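Laundry folder and sorter, part-time
Cakbridge Clothes Exchange, Osden

We are looking for someone who can fold. Plenty of people believe they can fold, and we have met a good number of them, so please read to the end before writing to us about your airing cupboard.

The Exchange takes in outgrown and unwanted clothes, washes them, mends what is worth mending and sends them out again in bundles to families across Osden and the villages beyond. We handle over 200 garments in a normal day and rather more in the first fortnight of May, when the whole town seems to discover at once that its children have grown. Everything gets folded by hand. The post has come up because our last folder has gone off to train as a paramedic, a job she describes as less repetitive.

What comes to you

Clothes reach the folding room clean, dry and in no order at all. You will get a great many small T-shirts with things printed on the front, and you will get black garments, which arrive knotted round everything else and have to be spread out before you can say whether you are holding a sleeve or a leg. Black and white often turn up in one heap. They have been washed separately, we promise. They seem to find each other afterwards.

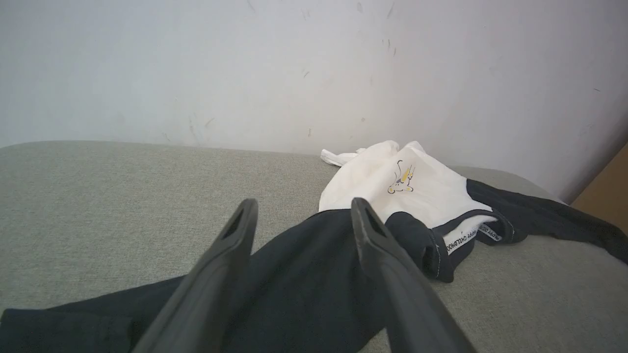
What you would be doing

Taking a heap apart without making a second heap.
Laying each piece flat, smoothing it and folding it to the house size.
Keeping prints to the front, so that a family opening a bundle can see which cartoon they have been given.
Putting aside anything with a stain, a hole or a missing button for the mending shelf. Do not fold it and hope.
Pairing tops and bottoms by age. The labels help until they have been cut out, and they have nearly always been cut out.
Matching socks on alternate afternoons. We share this one out fairly.

About the folding itself

We use a method called the Arnik fold, after the street where we started out. It has 4 moves and takes most people a week to stop arguing with. The shirt goes down on its front, the sides come in, the hem comes up, and the whole thing is turned over so that the neck faces you. If you already have a method of your own we will listen politely and then show you the Arnik fold.

We fold on a wide, grey upholstered surface against the wall. Visitors ask why we don't use a proper table. We had a proper table and everything slid off it. Cloth stays where you put it on cloth, white shows up well against the grey, and you can sit down on the end when the afternoon gets long. Black garments show up less well, and have been known to stay underneath a shirt until somebody picks up the pair of them and wonders at the weight. Checking beneath each piece before you start on it is the first habit we will try to teach you.
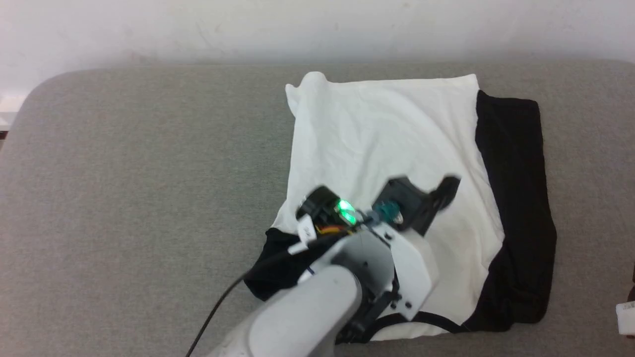 Consolacion Manalo

I run the folding room, so it is me you would be working with, and it seems only decent to tell you what that is like. I am fussy about collars. I am not at all fussy about talking, singing or the radio, within reason. I will refold your work in front of you for the first few days and you will find this annoying. After that I will mostly leave you alone. The kettle is yours whenever you want it, but no drinks go near the clean clothes, and I mean the ones with lids too.

Who would suit this

You don't need experience in a shop or a laundry. We would like you to be steady, reasonably quick, and able to look at the thirteenth white T-shirt of the hour with the same goodwill as the first. Good light helps, good eyesight helps more. You will be on your feet for a fair part of each shift and lifting full bags, none of them enormous. If you can sew on a button we shall be delighted, and you will regret having mentioned it.

People who would not enjoy it: anyone in a hurry, anyone who rolls.

Hours and pay

The post is for 13 hours a week, worked over 4 mornings, with the days settled between us. Pay is at the same hourly rate as everybody else here, including me, and we will send you the figure with the application form. Paid holiday, a bus pass for anyone coming from outside Osden, and first look at the adult rail. The job is for a year to begin with.

Where we are

Upstairs at 93 Ignacio Road, over the cycle repair shop. There are stairs and a goods lift, and the lift takes people as well as bags if you ask it nicely and keep your elbows in. The walls could do with a coat of paint. That isn't part of the job, although nobody would stop you.

How to apply

Write to Ariel Malabanan at the address above, or drop a note through the door. One page is enough. Tell us what work you have done, paid or otherwise, when you could start and which mornings are impossible for you. We don't need a photograph of your linen cupboard. We have received several.

Applications should reach us by 8 March 2019. We will ask a few people in for half an hour, most of which will be spent folding, and we pay for that half hour whether or not we offer you the job. Bring short sleeves and a jumper, as the room can't decide on a temperature. If stairs, lighting or standing would be a difficulty, say so when you write and Ariel will sort something out before you come.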